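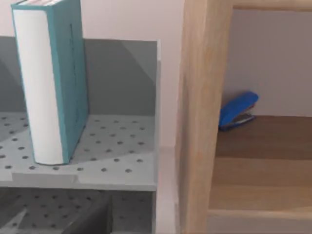 Farnbridge shelf cell gets new setup, first on the computer

FARNBRIDGE - The company Softić has started to set up its shelf-handling cell again, after the robot arm had trouble with tall items during the spring. Before anyone touches the real equipment, the technicians are making all changes in a simulated copy of the cell.

The cell is used for putting office goods and books from one shelf to another. It was moved in March from the old hall in Drokisthorpe, and after the move the arm did not always stop at the correct height. The team first thought that a joint was worn. An inspection in April showed the joints in good order, but the shelf unit was standing 9 millimeters lower than the value written in the control program.

"Nine millimeters does not sound like much," said the technician who is responsible for the cell. "With a stapler you can be lucky. With a thick book you touch the board in front of it, and then the arm makes a safety stop."

Same shelves in the simulation

The simulated cell was built with the program Skindico, which the company already used for training new operators. It has a gray shelf unit with perforated boards and, next to it, a light wooden cabinet with an open compartment. In the present layout a thick hardcover book with a teal cover stands upright on the upper gray board, and a blue stapler lies in the wooden compartment.

These two objects were selected for different reasons. The book is tall and needs free space over it when it is lifted. The stapler lies close to the thick post on the left side of the compartment, and the arm must reach around this post without touching it. According to the technician, most of the stops in May happened at such a place, with a small object near a side wall.

The perforated boards also gave some work. In the first version of the simulation the boards were drawn as closed surfaces, which made the calculation faster. The team later put the holes in, so that the simulated camera receives a surface more similar to the real one. The shadows on the boards were adjusted at the same time. The real hall has its lamps on one side only, and the lower board is quite dark in the afternoon.

Order of the work

The new height was entered first, and after this the reach of the arm was tested again for each compartment. The speed close to the shelves was reduced to 200 millimeters per second. In the open area between the shelves the arm may still move with 700 millimeters per second, the same as before.

The technicians then changed the approach path for upright books. The old path came in low and went up only at the end. In the new one the arm comes from higher, waits for a short moment in front of the board and goes in straight. For the wooden cabinet the path now starts more to the right, away from the post.

All the changes are written in a notebook beside the control desk and also in the Skindico file. This rule is new. During the move from Drokisthorpe some values were corrected by hand and were not written down, and it took the team several days to find out which of them were still valid.

Real cell follows in June

When the simulated runs are finished, the values will be copied to the real controller. The fixing screws of the shelf unit will be checked at the same time, and steel plates will be put under its feet so that it cannot sink or slide. A visual check of the gripper pads and the cables is planned for every morning at 9, before the first run.

The operators will receive a short instruction about the new start position, because the arm now parks on the other side of the shelves. The emergency stop stays at its old place by the door.

During the work the goods are sorted by hand at two tables in the front part of the hall. Softić said that customers in Farnbridge should expect orders to leave the building one day later than usual until the cell is running again.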